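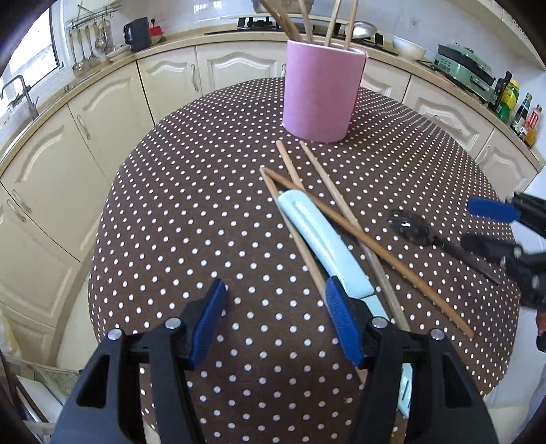
Sorting and caring for wooden chopsticks

Quick one today, between loads of laundry. Jovita Barrera asked how I keep ours from turning gray and fuzzy, and the reply got too long for a text message so it's going up here.

You need: all your chopsticks, a tall cup, a dish towel, mineral oil (the food safe kind), a scrap of old t-shirt, very fine sandpaper. I use a table with a cloth on it. Stops them rolling onto the floor.

Step 1. Get everything out

Everything. The drawer, the cup by the stove, the takeout bag. Other stuff will come along with it - spoons, a peeler, whatever lives in there. Fine. Put it all on the table and deal with it as you go.

Step 2. Pull what isn't a chopstick

Spoons back to the spoon drawer. Anything with a blade goes away first, handle toward you. Don't go feeling around in a pile for it later.

Step 3. Match pairs

Color first, then length. Wood darkens with use, so two from the same set can look like different woods if one got used more. Stand them on their ends, side by side, and check the tops are level. Then look at the tips. Blunt goes with blunt, pointed with pointed.

Mine are mostly Gemau, bought one pack at a time over years, and the shades are all over the place. A light one and a tan one can be a pair in this house. If they're the same length and they pick up a peanut, they're a pair.

Step 4. Check each one

Run a thumb from the thick end down to the tip. Slow. Looking for:

- splinters
- cracks, even hairline ones
- black spots that don't scrub off
- bending (roll it on a flat counter, a bent one wobbles)

Cracked or spotted, out. Those don't get fixed. A rough tip can be saved, see next step. Bent ones I keep for stirring paint and holding up seedlings.

Step 5. Sand the rough tips

Only the bare wood ones!! Don't sand lacquer, you'll go through the finish and then it flakes into your food. A few strokes along the grain, turn it, a few more. Wipe the dust off with a damp cloth. Takes a minute a pair if that.

Step 6. Wash and dry

Hot water, dish soap, rinse. No soaking. No dishwasher, I know people do it, I did it and lost most of a set. Lay them flat on the towel with some space between and leave overnight. If they go in the cup damp the bottom ends sit in a puddle and thats where the black spots start.

Step 7. Oil

Next day, when they're fully dry. Few drops of oil on the t-shirt scrap, pull each stick through it, back on the towel. Give it an hour, then wipe off whatever is left. They should feel smooth and not greasy. Again, bare wood only, lacquered ones skip this.

I do it twice a year. Arlo Haverford does his monthly and his do look nicer.

Step 8. Back in the cup

Tips up. The thick ends are heavier and the cup is less likely to go over. Use a cup with some weight to it, or drop a few clean pebbles in the bottom. Don't pack it tight, they need air. If you have to wiggle one to get it out there's too many in there.

Extras go in a drawer with a rubber band around each pair. Guests get those.

Couple questions I've had before

Olive oil? No. Goes sticky and then it smells.

How long do they last? The bare ones, a few years here with daily use. Lacquered ones longer if you keep them away from metal scrubers.

Single leftover sticks? Keep one or two of the same length, somebody will snap one eventually. I use a single for testing cake and for getting the last of the jam out of the jar.

Cooking chopsticks, the extra long ones, get the same treatment but do the oil more often. The tips dry out fast.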